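Pillden sells its court-records tracker to people who follow corruption cases, at £189 a year. I paid for it in November and used it on 6 bribery and procurement trials.

The alerts are the weak part. Hearings moved by a judge showed up to 9 hours after the court's own list had changed, and a withdrawn charge sheet stayed marked "active" until I wrote in. Jelle Van Leeuwen at support fixed it politely, which doesn't tell me how many others are wrong.

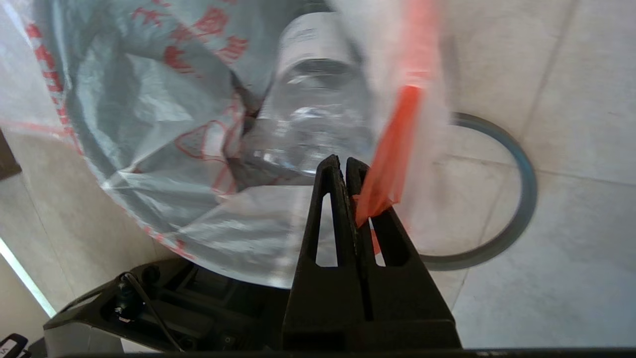
**Reviews / Legal & Courts**

The search is decent. It claims 1,300 case files, though plenty are a title and a date. Uretti is uglier and costs less, and it links to the actual filings. I won't be renewing.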